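Ticket: Purple-gray mark on worktable, possible dye transfer from black cloths
Opened by: Kasun Sikder
Area: Furniture and supplies, Rurnholm office
Priority: Low (but annoying)
Status: Waiting on supplier

Monday, 9:40 am
Hi all, opening this one so it stops living in my inbox. The white table by the desks has picked up a faint purplish mark and I think it's one of the new black cloths. We got a pack of 20 from Solau in April, and we use them for everything — covering stuff overnight, wiping down, wrapping things for the trip over to Prieto. The old gray ones never did anything like this, so the new ones are my main suspects. I wiped the spot with plain water and a paper towel. No change at all, and nothing came off on the towel.

Monday, 11:15 am
Tried dish soap next, warm water, left it a couple of minutes. The table looks cleaner in general (it needed it!) but the mark is where it was. I'm not going near it with the scrubby side of the sponge, the top already has enough scuffs.

Monday, 2:05 pm
Did the rub test. Took one cloth that had been through the wash and one straight out of the pack, dampened a corner of each and rubbed them on a sheet of white printer paper. The washed one left nothing I could see. The new one left a gray-violet streak right away, so there's loose dye in these for sure. Whether it's the same dye that's on the table I can't swear to, but the color is awfully close.
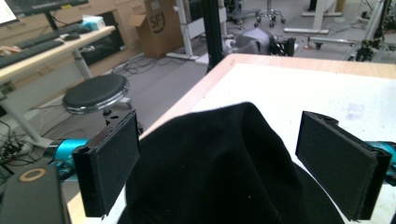 Black cloth on the white table, faint purplish-gray smudge to the right of it.

Monday, 3:30 pm
Atura (they look after our furniture) called back. They asked if it could be marker or printer ink, which is fair, we're not saints with markers around here. They said to try rubbing alcohol on a cotton pad, small dabs, and stop if the surface goes dull. They also asked me to keep the alcohol off the wood edging, so I put a strip of painter's tape along there first. If it comes down to swapping the top they quoted 990 with fitting, and I said let's please not get ahead of ourselves.

Monday, 4:20 pm
Alcohol did something! Three rounds of dabbing and the pad came away a little lilac each time. The mark is lighter but I can still find it if I get down and look across the table toward the window. Surface still feels smooth, no dull patch so far. I'm leaving it for today and will do another round after it's had the night to dry.

Other things done:
- Pulled the unwashed cloths off the shelf and put them in a bag with DO NOT USE on it
- Ran one of them through a cold wash by itself, water came out looking like weak grape juice
- Emailed Solau with the rub test results and asked if it's a bad batch

Still open:
- Answer from Solau
- Second round with the alcohol
- Decide if we wash the rest twice or just send them back. I'd vote send them back

Until then please don't leave any damp black cloths sitting on the white tables. Dry ones seem fine, but if you can hang them on the hooks instead I'd be very grateful — Kasun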